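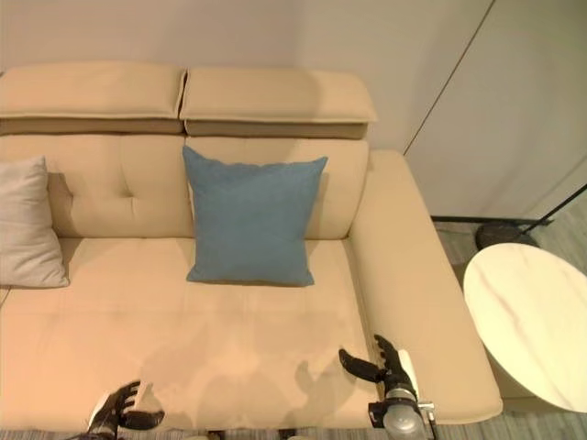 Dretari – a small dataset of film actors' careers

README, last touched in October

Dretari is a table of 178 screen actors and the films they appeared in, put together from printed cast lists, festival booklets and the backs of a great many DVD cases. It was made to answer one question (do actors who start in supporting parts keep working longer than those who start as leads?) and has since been used for everything except that.

The people in it worked mostly in regional cinema. If you are after household names, other tables exist and they are very large.

What you get

actors.csv – one row per actor, with an id, a stage name, a birth name where it was printed somewhere, a decade of birth and a home region.
credits.csv – one row per actor per film. Columns are actor id, film id, billing position, type of part and whether a song was mimed.
films.csv – title, year, language, running time and production house.
notes.txt – grumbling, kept because some of it explains odd values.

Files are UTF-8 with commas between fields. Titles containing commas are in quote marks. One title contains a quote mark and a comma, and we wish its producers well.

How billing is recorded

Billing position is the order in which names come up in the opening titles. "And introducing" is coded 80, so that it sorts to the bottom and can't be mistaken for a real position. Please filter it out before taking an average. An early chart made without doing so showed that newcomers were treated appallingly, and it got passed about a good deal.

Guest appearances are coded G. So are "friendly appearances", "special appearances" and the one "affectionate appearance".

Birth dates

We give decades only. Actors' ages in the sources go up, stay still for a few years and now and then go down. Where two booklets disagreed we took the earlier decade. Where 4 disagreed, as happened once, the field is blank.

Names

Stage names change spelling on the advice of numerologists, so an actor may gain a letter halfway through a career and lose it again after a flop. The id stays the same throughout. Join on the id. Do not join on the name, however tempting it looks.

Family links were left out of this version. They were in the Pramier draft, where the join table grew longer than the credits and most of it was cousins.

Versions

Kpodo – first release, actors only.
Pramier – added credits and family links. Withdrawn.
Dendine – added films, removed family links, fixed the running times that had been typed in as years.

The current files are Dendine with small repairs.

Known problems

Silent films are missing. Dubbed releases are sometimes counted as separate films, mainly where the title was changed as well. Stunt doubles are credited under the actor they doubled for, and this is unfair to them. Any running time over 1,000 minutes is a serial that got in by mistake.

Use

Free for teaching, research and settling arguments. Corrections are welcome if they come with a source, and "my uncle saw it in the cinema" has been accepted twice. Send the film title and year along with the row you think is wrong.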